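Home | Talks | Notes | Archive | Contact

16 January 2021
Lumturie Đorđević

Speaker notes: The Clear Table

(Running order for the Marnarley evening. Read the first bit slowly, I always gallop.)

Hello everybody, and thank you for giving up an evening to hear a grown woman talk about tables! I mean it, I'm delighted. I've wanted to give this talk since September, when I gave a much shorter one over at Cleton and people kept me by the coats for ages afterward telling me about their own kitchen tables. Every single one of them had a pile. Every single one of them was a bit fond of the pile.

So tonight is about the flat surface you use most. It might be a kitchen table, a craft table, a desk, the counter by the back door. I'm going to say "table" all the way through and you can swap in your own.

[Ask: who ate dinner tonight with something pushed to one side to make room? Wait for hands. Put my own up.]

Right. Let me tell you how I got into this. I moved into the house on Deng Street with one table. One! It was where I ate, paid bills, wrapped presents, fixed the hem on things and did my class planning. I loved that table and I could never find a pen on it. I owned plenty of pens. They were under the mail, in the fruit bowl, down the side of the bread bin, and one was in the butter dish for reasons I won't go into because my sister is watching this online.

What changed it was small. I stood a cup on the left corner and put the pens in it. I'd love to give you a grander story, but that's where it began, and a week later I was walking around the house looking for other things that wanted a cup.

[Slow down here. Drink water.]

The way I think about it now, a table has residents and it has visitors. Residents live there all the time and have earned it. Visitors come for a job and go home when the job's done. A pen cup can be a resident. A tissue box can be a resident, especially in January. The scissors are visitors. The laundry is a visitor who has been staying on the sofa for a month and eating your cereal.

When I work with someone, we don't touch the pile first. We choose the residents. I ask for the things they reach for every day without thinking, and we put those out on the bare surface, and then we sit down and reach for them. You have to sit down! People arrange a table standing up and it looks lovely, then they sit and find the tissues are a full stretch away and the pens are behind a lamp.

[Do the reaching bit with my arms. Left hand, right hand, middle. It gets a laugh, and it's also the whole method.]

My usual layout has three places. Something upright to one side for the tall thin things. The box you share in the middle, where anybody can get at it. And then on the other side, something low and open to catch what's on its way out. I call that last one the landing plate, and it's my favorite thing in this talk, so please bear with me while I get excited about a plate.

[Next slide. Leave it up through the plate section.]

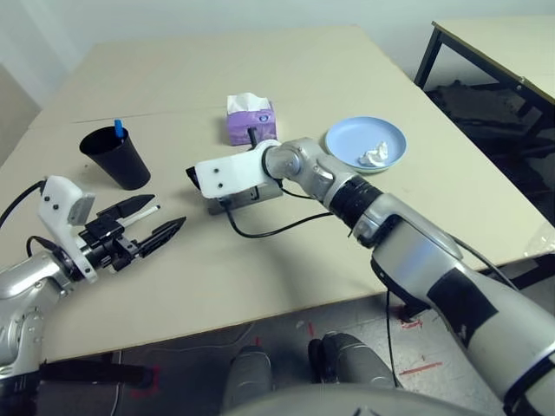 Slide 6. A pen or marker in the black cup, tissues in the middle, landing plate on the right.

The landing plate is for the little used-up things. A balled-up tissue, the snipped end of a thread, the sticker off an apple, a receipt you've already checked. These are the things that make a clean table look dirty within ten minutes, and they're tiny! If there's no place for them they spread out, one here and one there, and the eye picks up every one. Put the same bits on a plate and they become one thing, and one thing can be carried to the trash in one trip.

I like a plate better than a bowl for this. A bowl hides its contents and then you forget them, and I have found some history at the bottom of bowls. A plate shows you what you've got. The raised rim matters a bit too, it stops things rolling off when you pick it up. Use one you already own. The odd one left over from an old set is perfect, and it's nice if the color is a little different from your dinner plates so that no one serves a sandwich on it.

[Point to the tissue box.]

Now the middle. I am very pro patterned tissue box. People tell me they want everything on the table to match and fade away, and that's fine if you like it, but I find on a pale table it's cheerful to have one thing with some color, and this purple one does the job beautifully. It also means that when somebody shouts "where are the tissues" you can shout back "the purple thing" and be done. Check that there's one poking up before you leave the room. A box with the tissue fallen down inside is a box you'll end up shaking over your head with a streaming nose.

And the cup. Wider at the top than the bottom is good for getting a hand in, but watch it if the base is narrow and you're loading it with heavy markers, as it can go over. I put a few coins in the bottom of mine. (I had marbles in for a while, they were too noisy.) Keep it sparse. If you have to dig, it's too full. I like one pen and one marker, plus a pencil if you're a pencil person.

[If someone asks about drawers, say drawers are next year's talk. Don't get drawn in, I lost half the Cleton evening to drawers.]

The bit people find hard is putting the pen back. I know. I found it hard for years. You finish writing, you set the pen down right where your hand is, and off you go to answer the door. So I practice it with groups, and I'd like to do it with you now. Everyone got a pen on the way in? Lovely.

EXERCISE, five minutes
Pen in the cup. Take it out, write your name, put it back.
Take it out, write what you had for lunch, put it back.
Take it out, write the one thing on your table at home that doesn't live there. Put it back, caps on please.
Same again with your other hand, and enjoy the handwriting.

[They'll get giggly by the lunch one. Let them. Walk between the tables. The other-hand round shows people which side their cup belongs on, they feel it straight away.]

How was that? A bit silly, I know, but the hand learns. When I did this for the Trustis reading group they had one cup between four people, and they got so quick at it that they turned it into a race. I didn't plan for that and I've been trying to get another group to do it ever since - so if you feel a race coming on, please go ahead.

Now, wiping down. Oh, this is the good part. With three things on a table you can wipe it in the time it takes the kettle to boil. Lift the cup, wipe, put it down. Lift the box, wipe, put it down. Carry the plate off, tip it out, rinse it, bring it back. Start at the far side and come toward yourself. If your table has a seam or a join in it, run a dry cloth along there with a fingertip behind it. Crumbs adore a seam. I use a damp cloth and nothing else most days, and a drop of dish soap when there's been jam.

Pale tables show everything, and I used to think that was a drawback. These days I'd pick one every time. You see the ink mark while it's fresh and you deal with it. On my old dark one I'd find things by elbow.

[Check the clock. If I'm running over, skip the mail section and go to questions.]

Mail. Very fast. Mail is a visitor. It does not get a corner. Open it standing up near the recycling, and the one or two sheets left over go wherever you pay your bills. If you pay bills at the table then they come out for that, with the pen, and they go away when you do. I had a lady tell me her mail had its own chair. We gave the chair back to her husband.

Children, since someone always asks. They're brilliant at this! They like the plate most of all. Let them be in charge of carrying it to the trash and don't fuss over how the tissues get onto it. Scrunched is fine. A cup they can reach, markers they're allowed to use, and keep the good pen somewhere else entirely.

And please don't do your whole house tomorrow. I say this because somebody will go home all fired up and empty every cupboard at ten at night (it was me, I've done it, I slept next to a colander). Pick the one table. Choose your residents, sit down, reach for them, shift them until your arms are happy. Live with it for a bit. Mine took a few tries, the tissues started out on the left and I kept knocking them with my elbow whenever I wrote anything.

[Questions. Repeat each one into the microphone for the people at home.]

Likely ones:
Glasses and phones - residents if you use them at the table every day, otherwise they need a spot by the door.
Cats - heavier cup.
Tablecloths - yes, if you like washing them.
Flowers - always yes. Put them where they don't block the tissues.

Pens go back in the box by the door on the way out, please, and the leftover cake is on the side table with the napkins.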